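Tavex Hand-Held Gripper Kit, Pair

Price: 454 for the pair, 400 if you already have your own cables
Weight: 72 grams per set of fingertip pads
In the box: left gripper, right gripper, spare pads, marker sheets, a bag of screws

I started building these because I wanted to teach a robot arm to handle food and had no arm to teach it on yet. So you hold the grippers yourself, do the job with your own two hands, and the recording becomes your training data. The design has been through 3 rebuilds at the Madov shared workshop, and this one I'm happy to sell -- the earlier ones pinched my thumb!

The housing is gray, and the pads are black and come together in a V with a fine mesh texture on the inner faces. I tried smooth pads first and hated them. With the mesh I can squeeze a lot more lightly (good news for anything soft), and the V helps things slide to the middle when my aim is a bit off.

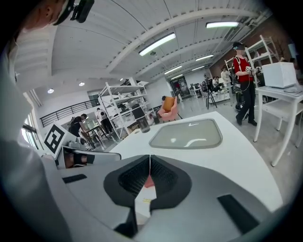

Fingertip pads up close, out on the workshop floor.

Tracking is done with printed black-and-white markers. Each gripper gets a cube on top with markers on its faces, so when you twist your wrist there's usually still one pointing somewhere useful. Print them on matte paper, please. I used glossy once and lost a whole evening to reflections from the ceiling lights.

My favorite test is the plate test. Sit at a table, put something small and soft on a plate, and bring both grippers in from the sides. Leave yourself some slack in the cable and keep it looped off to the outside, or you'll drag it through your lunch. I like a plain white plate because red food shows up so nicely against it.

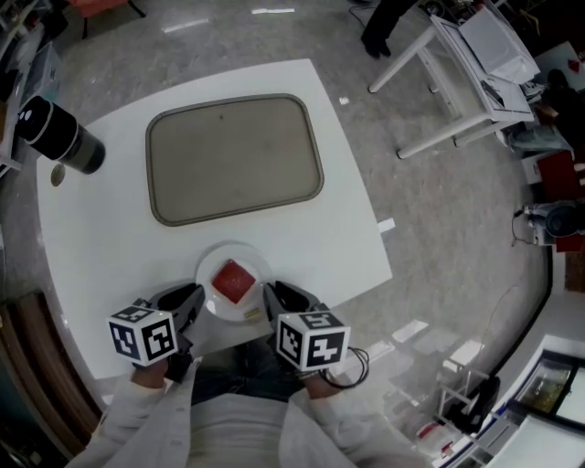 Fitting and care

The pads come off with two screws each. Wipe them with a damp cloth after food work and go easy on the mesh -- an old toothbrush is fine. The Zodetti wrist strap fits the grip if you want one, and I keep a few in stock.

Orders placed in November go out after the workshop's winter cleanup, so allow a little extra time.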